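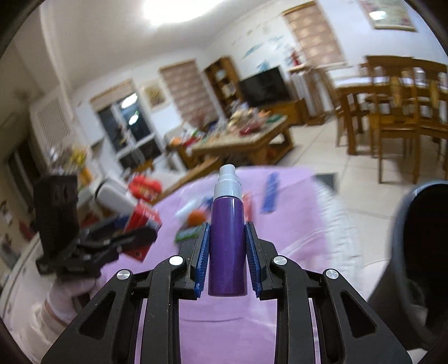 Photo: Rosimeire Assunção / Wodulbridge workshop notebook

February 19, 2024

Gift bags, first go at a layout. We've said yes to 200 of them for the Weltanley do in August, which sounds like ages away and isn't, given how long the last lot took. So today was a rummage through the small stuff and a look at what sits well together on the lilac cloth, as that's the colour they've asked for on the day.

First thing, the cloth. I love it and it creases if you so much as look at it! There are diagonal ones running across and softer ones along the front, and they show far more than they did on the dark green we had before. The white woven edge is lovely though, it has a little brick pattern to it and it finishes the side off properly without us having to hem anything. Đàm wants to put a heavier layer underneath. I'm for steaming it in place on the morning and then keeping elbows off it. We'll try both. If we do go for the underlayer I want it cut 8 cm short all round so that it doesn't peep out past the white.

The purple spray bottle is my favourite thing so far. It's properly dark, like a damson, and glossy, so it stands out from the lilac even though they're cousins. Silver-grey cap, quite slim at the top. I had worried that purple on purple would just vanish, but put anything pale or shiny on this cloth and it wins. Good size for the bag too, it'll go upright in the back corner with the tissue packed round it. Still to decide what goes in it. Rosimeire says linen spray, I say plain room scent, and either way the label has to be something that doesn't slide off glossy plastic or whatever the thing is made of (check with supplier, I never wrote it down). The Burnidura labels curled at the corners on the last bottles, so if we use those again they need pressing down hard and leaving overnight before anyone handles them.

Oranges and greens next. The round orange thing is cheerful and rolls, so it wants to be wedged. Green looked a bit flat to me on lilac, might be the light in here. Dark blue is fine anywhere. The long thin blue piece is awkward, it's longer than I remembered and it'll have to go in on the slant, or we get taller bags. Taller bags cost more and I'd sooner leave it out, but Rosimeire is fond of it so I've put a question mark and moved on.

Then the milk. I know, milk in a gift bag, but bear with me. It's the red 旺仔牛奶 one with the cartoon boy on it, big round eyes, mouth wide open and a heart for a tongue, and it cheered me up every single time I looked across. Next to all our tasteful bits it's so LOUD. I think the bag needs one loud thing or it ends up looking like a hotel bathroom.

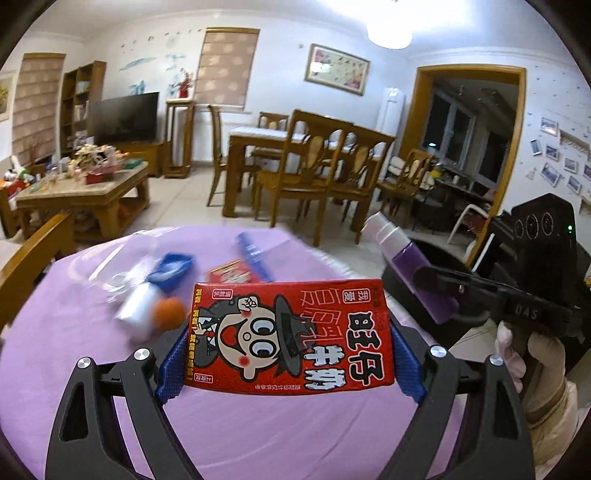

Practical bits on the cartons: they're nice flat-sided boxes, so they stack, and they could go in lying down as the floor of the bag with everything else on top. That puts the weight low, which cured the toppling last time. Against that, if they lie flat you lose the face, and the face is the whole point. Stood up at the front, then, with the boy looking out over the edge? I'd need a bag with a stiffer bottom. Must also check the dates on whatever we order, no sense buying in February for August if half of them won't last. And ask Weltanley about allergies before I get carried away.

Red on lilac, by the way, works much better than I'd have guessed. I had it down as a clash. With the purple bottle beside it you get red, deep purple, pale purple, and it looks meant. Anything salmon gets muddled up with the red, so one or the other.

Clear plastic: less of it please. It catches every light in the room and drags your eye straight to it, and it crackles, and once it's crumpled it never looks clean again. Tissue for wrapping, paper band if something must be held together. The shallow blue container with the pale inside is a better idea for the loose bits, though I'm not sure we can get enough of them in that blue. Đàm thinks the supplier sells them in boxes of 144, so two boxes would cover us with plenty over for breakages and for the ones that wander off home.

Tissue: 400 sheets, two per bag, white. I did think about lilac to match but you'd lose the edges of everything.

To do:
Steam test on the cloth, with and without underlayer
Label test on the purple bottle, leave overnight
Measure the long blue thing (properly, with a ruler this time)
Price the stiff-bottomed bags
Write to Weltanley about the milk
Find out where my good scissors have gone, they were on the hook by the sink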